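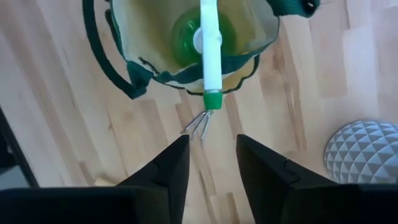
Do you need force sensing in a gripper if all it has to do is pick up household tools?

For most hard, light objects a plain position-controlled pair of fingers will do fine, provided the controller can limit its motor current. Force sensing starts to earn its keep with soft things, with thin things, and with anything that can swing or twist after it has been lifted.

That question came in from a reader after our spring issue, and it set off such a long conversation in the shop that I thought it deserved more than the two sentences above. So pour yourself something warm, because I do tend to go on when it comes to fingers.

Most of you know that Trilok Dwivedi and I have been comparing two sets of fingers on the same arm since March. The first set is the Grakby pair, stiff and angular, which came with the arm when we bought it. The second is the Kemau pair, softer at the tips and a good bit wider, which we put on when we want to be gentle. Both bolt to the same wrist plate, and both run off the Singhal controller that Temitope Anozie got talking to our software over one very long weekend (thank you again, Temitope, and I still owe you dinner!).

We had been testing on blocks and cups, like everybody does, and the two sets came out so close together that we could have tossed a coin. It was Trilok who suggested garden tools. His mother gardens, mine gardened, and between us we knew just how awkward those things are to pick up even with a good pair of hands. A hand cultivator has a smooth round handle at one end and three thin metal tines at the other, and the weight is never quite where you think it will be. If you take it by the handle it wants to roll. If you take it by the tines, you have to decide whether you are going between them or around them, and a wrist camera looking nearly straight down is not much help in judging how high they stand off the floor.

And then there is the bag. Anyone who keeps their tools in a fabric tote knows that the rim sags and the straps go wherever they please. For a person it's no trouble at all, you just push it aside with the back of your hand without thinking. For an arm it matters a great deal. A handle lying across the opening of a bag has cloth close by it, and a finger that comes down a little too far to one side can pinch the trim along with the tool. Our planner, bless it, thinks of the bag as a box with firm sides, and we have had to be quite patient with it.

Now for the part some of you skipped ahead to, and I don't blame you. Over the summer we logged 3,315 grasp attempts, split between the two sets. We threw out 209 of them for reasons that had nothing to do with the fingers, mostly dropped camera messages and one afternoon with a cable that I had routed badly myself. With what was left, the Grakby fingers did better on the metal end of the tools, where their narrow tips could get in close, and the Kemau fingers did better on the handles, where the soft pads stopped the rolling. I had expected the soft pair to win across the board, and I had said so rather loudly at lunch, so Trilok has been enjoying himself.

What surprised me more was the collar, the short piece where the handle meets the metal. Temitope noticed in the logs that grasps landing near it slipped less with either pair. We think it is partly the change in shape, which gives the fingers something to stop against, and partly that it sits nearer the balance point on the tools we own. We changed the planner to favor that spot, and the difference between the two sets shrank so much that I would be happy to live with either one. If you only have the budget for one pair, I'd spend the time on choosing where to grab before spending the money on new fingers.

A few practical notes for those of you trying this at home or at school. Pale wood flooring next to a bright window gave our wrist camera a good deal of grief until we fixed the exposure by hand and left it alone. Matte black fingers are easy to mask out of the picture, and if yours are shiny, a bit of dull tape helps. Set the closing speed low to begin with, and keep your own fingers well clear while you are tuning the current limit. We settled on 6 as the grip setting for the cultivator and 7 for the trowel, but those numbers belong to the Singhal controller and won't mean a thing on yours.

Next we want to try the straps themselves. Lifting a whole bag by a loop of webbing is a very different job from lifting a tool, and I have a feeling this is where force sensing will finally come into its own, so our reader may get a longer answer yet. Trilok would like to bet on the Kemau pair and I have, with some regret, agreed to take the other side.

If you'd like the grasp logs, or you have a set of fingers you think we ought to try, write to us at the Tresthorpe shop and mark it for the gripper bench. We read everything, and I answer most of it myself, usually at too great a length.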